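Picking small metal parts: two grippers, one tray change

Moving turned sleeves from a compartment tray to a wash tray is dull work, and most machine shops still give it to a person. The parts are light, the walls between the cells leave little room for fingers, and a scratched bore means a rejected piece. At Rilludstead, Funmilayo Fashola's handling group has spent the winter finding out how much of the job a two-armed robot can take over, and which gripper it should carry.

The candidates were narrowed to two. The Zarnow is a parallel gripper with slim, tapered fingers and a short stroke. The Clorkska opens wider and closes faster, but its fingertips are blunter and carry a soft pad. Both were driven by the same controller, with the force limit set in software and left alone between runs. Each gripper was given 200 picks.

Fashola's first finding concerned approach angle. A straight descent into a cell works when the part stands on its end in the middle. When it has drifted against a wall, one finger needs to enter a gap narrower than itself. The Zarnow fingers coped with this more often. The Clorkska pads tended to catch on the top of the wall, and the controller, reading the contact as a grip, closed on nothing.
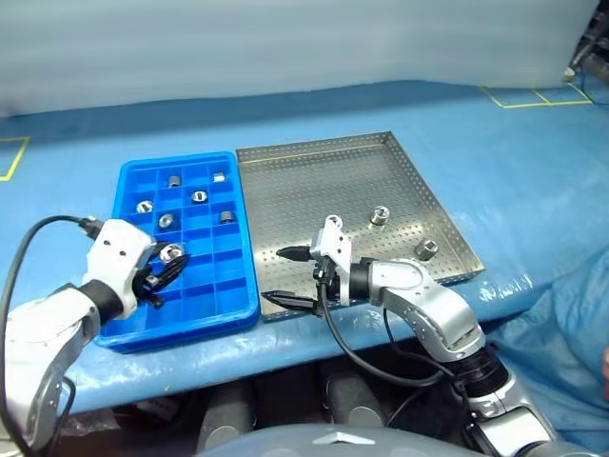
Placing was a separate problem. A compartment tray holds a part roughly where it was put, while a flat perforated floor lets it topple. Yetunde Ogunleye, who wrote the motion code, lowered the release height in steps until the parts stayed upright. The final setting was 2 mm. Below that, small errors in the table height began to show up as force spikes at the wrist.

The Clorkska recovered some ground at this stage. Its pads let go evenly, and parts released from it seldom tipped. The harder Zarnow fingers sometimes dragged a part sideways as they opened, an effect that grew worse with any trace of cutting oil. Ogunleye's remedy was to slow the first part of the opening stroke, which added time to every cycle.

Vision gave less trouble than expected. Bright metal on a perforated steel floor is a poor target, as the holes produce edges everywhere. Shalini Semwal trained the detector on the end faces of the parts and ignored their sides. Missed detections fell, although a part lying down is still found late or not at all.

Cabling did cause stoppages – three in the first month, all from a wrist lead pulled tight at full reach. Longer leads cured the fault and brought a new one, in that the slack has to be kept clear of the trays.

The group has settled on the Zarnow for picking and is having a padded fingertip made for it by Steinarsdóttir, a small tooling firm. Four sets are on order. Chibuzor Yusuf, who runs the wash line, has asked for the next trials to use parts straight from the lathe, oil included. They are planned for December.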